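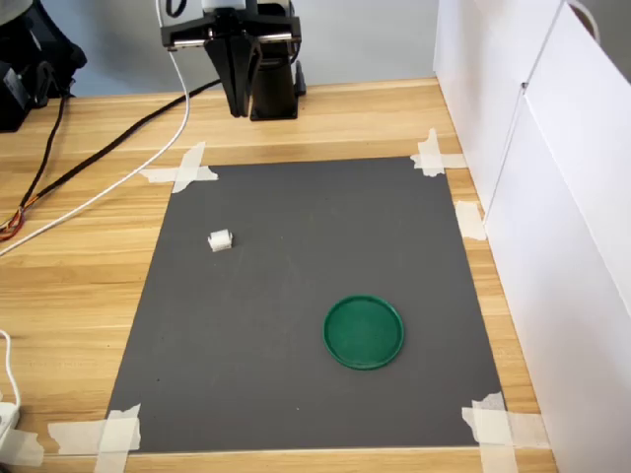
The gray mat, taped at its corners, with the white block and the green lid.

The island of Tillgate had one beach, and the beach was green. My niece and I settled that before we settled anything else. The sea was gray and perfectly flat, it went on for 900 miles in every direction, and out in the middle of it stood a lump of white rock called Gavside, where the lighthouse keeper lived with his goats.

"How many goats?" she asked.

"As many as will fit," I said, and she thought that was fair.

We were supposed to be clearing the table for supper. But she was eight, and I was very easily led, and once you have seen a sea in a tabletop it is terribly hard to see anything else! She put her chin down on the wood so her eyes were level with the water. From there, she reported, Gavside was enormous. You couldn't get up the cliffs without a rope.

The keeper was an old woman by then. (He had been an old man for only a few minutes, and then my niece changed her mind.) The old woman wanted to go to the dance on Tillgate, where they danced inside the rim of the island because the rim kept the wind off, and where the floor was so shiny you could check your hair in it. The trouble was the crossing. The mail boat from Tavstead only came in May, and the dance was tonight.

"She could swim," I said.

"With goats?"

So we thought about it, both of us, in the most wonderful silence. Outside a car went by. The potatoes were boiling and I turned them down without really looking. I tried a bridge, but the bridge needed 1,000 planks and the keeper had only two. I tried a whale. My niece said whales were too easy, that everybody in stories had a whale, and I had to admit she had a point there.

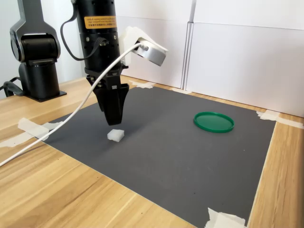 Gavside and Tillgate, with open water between them.

"What if the rock goes?" she said finally.

"Goes where?"

"To the dance. The whole rock. She doesn't have to get off."

Oh, I loved that! I loved it so much I had to sit down. Of course the rock could go. It had been standing there for centuries listening to music come over the water on summer nights, and no one had ever thought to invite it. The keeper would light the lamp and tie down the goats, the goats would complain, and Gavside would lift its skirts out of the mud and start walking – slowly, because it was shy, and because it had never walked before.

We planned the arrival in detail. The band would stop. The fiddler would drop her bow. Then somebody, a baker maybe, would shout that there was plenty of room in the middle, and the rock would step in over the rim and stand there on the bright green floor with its lamp going round and round, and everyone would dance in and out of the beam until the potatoes were done.

"And after?" I asked.

"After, it's too tired to go home," said my niece. "Can I have butter on mine?"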